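Das Visionärste am ganzen Abend war das Buffet

Eine Polemik gegen den Ehrenpreis

Ich war wieder auf einer Gala. Man hat mich gefragt, ob ich eine Laudatio halten könne, zwölf Minuten, dunkler Anzug, und ich habe zugesagt, weil ich eitel bin und weil es in der Einladung hieß, es werde gekocht. 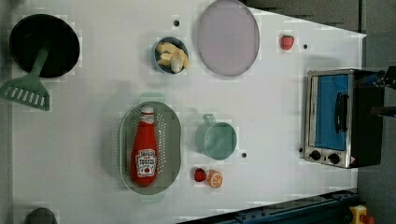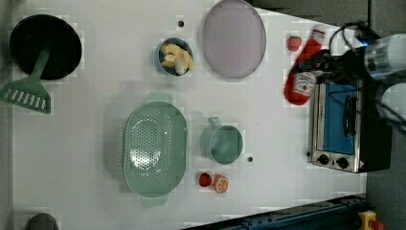 Küchensachen auf weißem Tisch, beide Male mit dem grünen Wender quer über dem runden schwarzen Gefäß.

Geehrt wurde die Sängerin Solange Fontes, und zwar für ihr Lebenswerk. Frau Fontes ist 50. Sie hat im Juni eine Tournee vor sich, ein halbfertiges Album und, soweit ich das beurteilen kann, noch ziemlich viel Leben, aus dem ein Werk werden könnte. Als ich sie fragte, wie sich das anfühle, sagte sie: wie eine sehr freundliche Kündigung.

Der Preis heißt Gadora. Warum er so heißt, konnte mir an meinem Tisch keiner erklären. Es gibt daneben noch den Presari für Haltung und seit dem vergangenen Jahr die Skudska-Medaille für Haltung im Film. Wer alle drei beisammen hat, kommt vermutlich in den Aufsichtsrat von irgendetwas.

Mein Verdacht gegen den Ehrenpreis ist alt, und er wird mit jeder Einladung schlimmer. Ein Wettbewerb hat wenigstens Verlierer. Man kann sich über die Jury ärgern, man kann einen besseren Film gesehen haben. Beim Ehrenpreis steht der Sieger fest, bevor der Saal gemietet ist, und er steht vor allem deshalb fest, weil er an dem Termin Zeit hat. Vanderleia Camargo, die so etwas jahrelang organisiert hat, bis sie in die Landschaftsplanung wechselte, hat mir einmal ihre Liste gezeigt. 30 Namen, alle verdient, alle visionär. Hinter den meisten stand »dreht«, hinter einem »will nur mit Hund«. Geehrt wurde am Ende der Mann mit dem Hund.

Dann der Saal. Das Hotel Mahlangu wirbt damit, dass an seiner Stelle seit 1686 bewirtet werde, und beim Hauptgang glaubt man das gern. An meinem Tisch saßen der Vertreter eines Autohauses, dessen Frau, zwei Menschen von einem Streamingdienst und ein Schauspieler, der im Vorjahr geehrt worden war und seither, wie er sagte, keine Rolle mehr bekommen hat. Die Leute hielten ihn für im Ruhestand. Er hat sich das Dessert des Autohauses geben lassen und wirkte danach gefasster.

Die Reden, meine eingeschlossen, dauerten zusammen etwa 60 Minuten. Das Wort »Brücken« kam in jeder vor. In meiner kam es zweimal vor, ich hatte beim Streichen eine übersehen. Gesungen hat Frau Fontes übrigens nicht. Dafür war im Ablauf kein Platz, es gab ja noch den Einspieler, in dem Kollegen erzählten, wie schön sie singt.

Man wird mir vorhalten, dass solche Abende Geld für gute Zwecke sammeln. Stimmt, und der gute Zweck bekam an diesem Abend auch einen Scheck im Türformat. Ich würde nur gern einmal die Rechnung für die Blumen danebenlegen. Wem es um den Zweck geht, der könnte überweisen und zu Hause bleiben, und wem es um Frau Fontes geht, der könnte eine Karte für die Tournee kaufen. Es gibt noch welche, ich habe nachgesehen.

Für den Herbst hat man mich wieder angefragt, diesmal für den Presari. Ich habe mir Bedenkzeit erbeten und um die Menükarte gebeten.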